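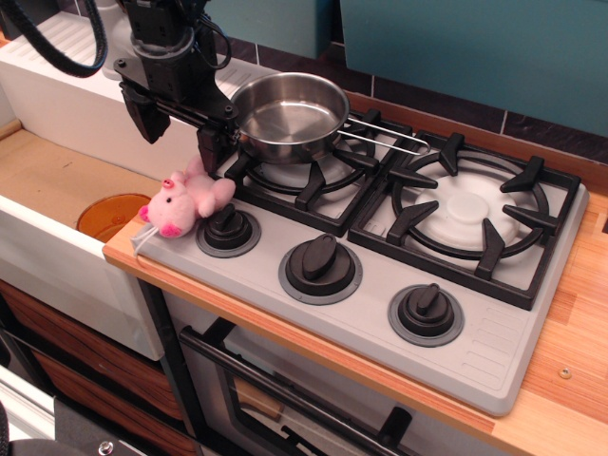 Playroom and home corner check, Kundari Hall
Checked by me, Bradley Sugden, Nov 28, 2021
Last full check was in May, and my comments from then are in the blue folder if anyone wants them.

1. Front door and fire exit
OK. Opens fully, closer is a bit keen on the way back. Somebody had parked the folding chairs against the fire exit again, so I've moved them to the store.

2. Floor and rugs
Needs doing. The corner of the big rug is curling up and I caught my own foot on it, so I've put tape down for now. Please don't count that as fixed!

3. Sockets and leads
OK. The heater lead was trailing under the window – I've rerouted it behind the bookcase.

4. Hot tap in the children's loo
Read 40 on the thermometer after a good long run, which I'm happy with. The kitchen one was 50, so the kitchen gate stays shut during sessions.

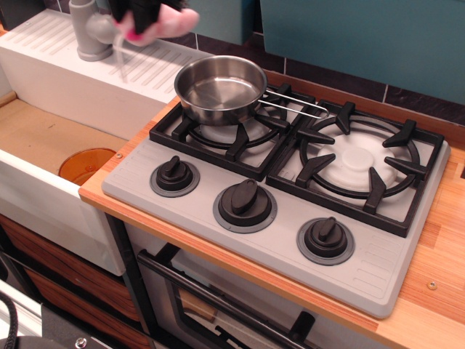 5. Shelving and tall units
One fail. The bookcase by the window has lost a wall bracket and rocks if you lean on it. I've taken the heavy books off the top and emailed Sepehr Taheri for a new one (Eritz part 368, the long version).

6. Small parts
OK, mostly. I went through the bead tubs and the puzzle box, and took out a cracked counter and a marble that had no business being in there. Under-threes shouldn't have the bead tubs anyway, so up on the high shelf they go.

7. Wipe-down and washing
Dressing-up clothes smell fine, cushion covers really don't. I've brought them home and they'll be back for the next session.

8. First aid box
Short of plasters and the eye wash is out of date. Everything else on the lid list is there, all 13 lines of it.

9. Outside gate
Latch sticks in the cold. A squirt of oil helped but I'd like Sepehr to have a look when he comes about the bracket.

Result: fine to open, with the window bookcase roped off until item 5 is sorted.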